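Gakari Bench Scale — Set-Up Guide
Section 4: Placement, Leveling and First Use

Read this section before connecting the power adapter. The scale leaves the factory with the transport lock engaged. Switching on with the lock engaged does not damage the load cell, but the display shows LOCK and no weight can be read.

4.1 Choosing a location

The scale needs a rigid, level surface and still air. Do not place it under a vent, next to an oven or refrigerator, or on the same table as a mixer or grinder. Direct sunlight on the housing causes the zero point to drift through the day.

Keep a clearance of 4 inches behind the housing so that the adapter plug is not bent against the wall. The load plate must not touch anything at the sides.

CAUTION: Do not lift the scale by the load plate. Hold the housing with both hands from underneath.

4.2 Releasing the transport lock and leveling

1. Turn the scale upside down on a folded towel.
2. Turn the red lock screw counterclockwise until it stops. Do not remove it. You will need it if the scale is shipped again.
3. Set the scale upright in its final position.
4. Look at the bubble level at the rear left corner. Turn the feet until the bubble sits inside the ring. Turn the front feet first, then the back.
5. Press lightly on each corner of the housing. If it rocks, one foot is not touching the table. Lower that foot and check the bubble again.

Repeat steps 4 and 5 each time the scale is moved, even along the same table.

4.3 Power and warm-up

1. Insert the adapter plug into the socket marked DC IN.
2. Hold the power key until the display lights.
3. Leave the scale switched on for 40 minutes with nothing on the load plate.

Readings taken during warm-up are displayed normally but are not stored in the log. A small W in the upper corner of the display goes out when warm-up is complete.

NOTE: The battery pack is optional. If it is fitted, the scale charges it whenever the adapter is connected. Natix packs with the gray connector fit all versions of the housing; packs with the white connector require the adapter lead.

4.4 Setting the tare

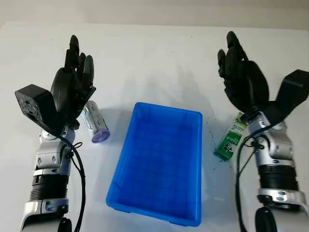

Tare is the weight of the empty container, which the scale subtracts from every reading until it is cleared. The stored value applies to one container only — a second container of the same model can differ by several grams, so mark the one you used. Choose something rigid with a flat base. A plain plastic tray like the blue one in the center of the white tabletop is easy to tell apart from its surroundings, and a strong color also helps at a station where several products are weighed side by side. Avoid cardboard, which takes up moisture from the air and changes weight over a shift.

1. Check that the display reads zero. If it does not, press ZERO.
2. Place the empty container in the middle of the load plate.
3. Wait for the stable mark to appear to the left of the digits.
4. Press TARE. The display returns to zero and NET lights.
5. To store the value, hold TARE until the display shows a memory number, then press OK. There are 13 memory positions.
6. Remove the container. The display shows the tare weight as a negative number. This is normal.

To clear the tare, remove everything from the load plate and press TARE again. A stored value is kept after the scale is switched off; an unstored value is lost.

4.5 Checking the reading

Carry out this check after installation and again each September, or after any fall or hard knock.

1. Clear the tare.
2. Place the 100 g check weight on the center mark. Handle it with the cloth supplied.
3. Compare the display with the value stamped on the weight's storage box.
4. Move the weight to each corner of the plate in turn. The reading should stay within the limit printed on the rating label.
5. Return the weight to its box and wipe down the table before normal use resumes. 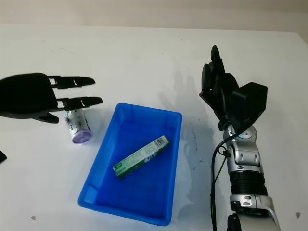
4.6 Messages during set-up

LOCK — The transport lock is engaged. See 4.2.
UNST — The reading will not settle. Check for drafts, vibration, or an object touching the load plate.
OVER — The load exceeds the capacity. Remove it at once.
T-FULL — All tare memories are in use. Delete one from the TARE menu before storing another.
CAL — The corner readings do not agree. Switch off, repeat the leveling procedure, and try again. If the message returns, contact Skurnura service and give the serial number from the rating label.

Text revised by Teresa Peixoto. Technical check by Puspita Harahap.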